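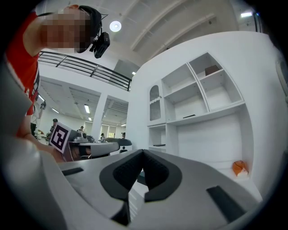 School robotics clubs are judged by their competitions, and I think this has been bad for them. I have helped with the one at Verkirham for long enough to have sat through a good many regional finals, and I have come home from most of them with the same feeling, that the pupils had spent a year learning how to win one particular game. The work I would like to see more of is the sort our older group took up this year, in which a pupil wears a camera on a headband, holds a gripper by hand and does a household job with it over and over, so that a machine can later be trained on the recordings. It looks dull beside an arena with a scoreboard. The gripper has a pair of black textured pads set in a V, and much of what the group has learned so far has come from thinking hard about what those two pads can and cannot get hold of.

I should say what the competition year is like, for anyone who has not been near one. The rules arrive in September. By half-term the group has settled on a design, usually one that resembles whatever did well the year before. From then until spring, two or three of the keenest pupils build and drive the robot, and the rest file brackets, make the poster or drift off. The match itself lasts a few minutes. Then the robot goes on a shelf and its motors are taken out for the next one.

I have nothing against matches. Some pupils come alive when there is a clock running, and I have seen a shy boy give orders to a whole pit crew because a chain had come off and someone had to. Take that away completely and you would lose him. My complaint is about proportion. A club that meets for 2 hours a week has very little time, and in most schools all of it goes on the game.

The recording project started with a small grant from Mendmont, a local charity that pays for equipment in schools and asks for a short report at the end. We called it Hilico, which was the only name on the list no one objected to. The aim was to collect 2,000 recordings of simple jobs: putting a cup on a shelf, folding a cloth, moving a box from one place to another. By June we had plenty that were good and a large pile that were useless, and the useless ones taught us more.

A recording can fail in a great many ways. The person rushes. The person turns their head away at the moment the fingers close, so the camera on the headband sees a wall. Someone does the job differently each time out of boredom, or exactly the same way each time out of tidiness, and neither is much help. In one batch we had to throw out 86 recordings because the task had been written down as "put it back", and the pupils had not agreed where back was. There was a proper argument about that, and the argument was worth more than anything I could have taught from the front. They rewrote the instruction sheet that evening. It is now on its eighth version and it is a good piece of plain English.

This is what I mean by learning. They found out that a sentence they thought was clear was not clear. They found out that picking up something soft is a different matter from picking up something flat and thin lying on a shelf, and that a hand does a dozen small things to deal with it which a two-fingered tool has no means of doing. A pupil who has tried to lift a thin flat object off a hard surface with a gripper, and failed several times running, will look at any film of a robot tidying a kitchen with a better eye than most adults have.

It also shares the work out. A competition robot has one driver. With the grippers, everyone takes a turn, and the pupil who cannot solder and does not want to code can be as useful as the one who does both. Our best recorder is someone who joined because a friend had, and who turns out to be patient and steady. She would have been on the poster in any other year.

There are objections, and a few are fair. The first is that it is repetitive. It is. So is practising scales, or bowling in the nets, and we let children do those. We keep each turn short and swap often, and when people are tired we stop.

The second is that pupils are doing unpaid work for somebody else's machine. I take this one more seriously. A company, Demissie, offered us free equipment in return for the recordings, and we said no after talking it through with the group and their parents. The recordings stay with the school. The pupils decide what is kept, and anyone can ask for their own to be deleted. If a school cannot promise that much, it should not run a project like ours.

The third is that there is no prize. Parents ask about this more than pupils do. A trophy is easy to put in a newsletter and a folder of recordings is not, and I understand why a head teacher would rather have the trophy. I can only say that 8 of the pupils who did the project last term have asked to carry on with it, including two who had told me they were giving the club up.

I would not drop the competition. I would give it one term out of three and spend the other two on slower work, with a written sheet, a shelf, some ordinary objects and time to get it wrong. We are going to try it that way from September, and the game can start after Christmas.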